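How do you look after a robot with two arms?

By Saranya Hegde

So you want to know what happens to a robot when it is NOT busy doing clever stuff. Good question. Most of the day is that, to be fair. Plugging in. Checking. Tightening. Waiting. More checking.

Our robot is called Zamano. Two black arms, a gripper on the end of each one. A gripper is the robot's hand, sort of. No thumb, no fingernails. Metal fingers that open and close.

Morning job number one - look at the cables. Cables carry power (the robot's lunch) and messages (the robot's thoughts). If one gets pinched under a wheel, the message gets muddled and the arm stops dead. So we walk along every cable, slowly, eyes down. Hala Gaber is the best at this. She found a tiny split in January that the rest of us walked past for a week.

Job number two - wipe the fingers. Fluff! Fluff is the worst. Robots pick up cloth and cloth leaves bits behind, and then the fingers get slippy. Dry rag, quick wipe, done.

Job number three - the slow test. We tell the arm to go somewhere easy and it goes at snail speed. Somebody stays close by the stop button the whole time. Always. Even if your really sure it will be fine. 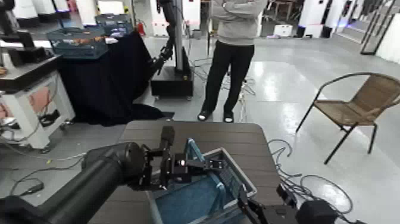 A gripper over the blue basket, with the other arm at the lower right.

Why a basket? Well it has a rim and a handle, and those are tricky. An arm that is a tiny bit wrong will bump the rim. A bump tells us the arm has forgotten where it is. Then we have to remind it. That is called calibrating (say it: CAL-i-bray-ting). You move each joint to a spot you already know, and tell the computer "this is here." Like touching your nose with your eyes shut, then opening them to see if you missed.

Zamano has 7 joints in each arm, so calibrating is not quick. Bring a snack.

Now the joints. Every joint has a motor and some gears inside, and gears wear down. We keep a notebook and write down how many hours the arms have worked. At 2000 hours the covers come off and we have a proper look inside. Before that, just listen. A happy joint hums. A joint that needs help clicks or grinds, and you can hear it from accross the room.

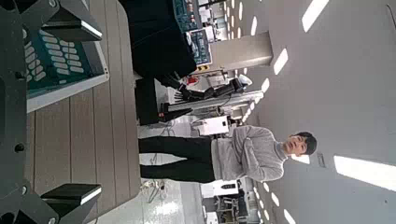

Small things are a different problem for a gripper. A basket is big and easy to find, but what about buttons? Think of a teal thing with rows of white oval keys, like the one on the wooden boards between the fingers. Each key is small and the fingertips are wedge shaped, so being off by the width of a pencil lead could mean the wrong key. So the wrist camera gets checked too. Lens cleaned, screws snug, cable not rubbing.

Last job - switch off in the right order. Arms to their resting place first, THEN power. If you pull the power with an arm up high it might flop, and flopping is bad for gears and for toes.

Want to try at home? Shut one eye and press one key on a calculator with the end of a ruler. Do it 50 times. Write down your misses. Now you know how Zamano feels.

Questions for Saranya or Hala: use the contact form | © Zutlow Kids | Mar 15, 2019 | Back to top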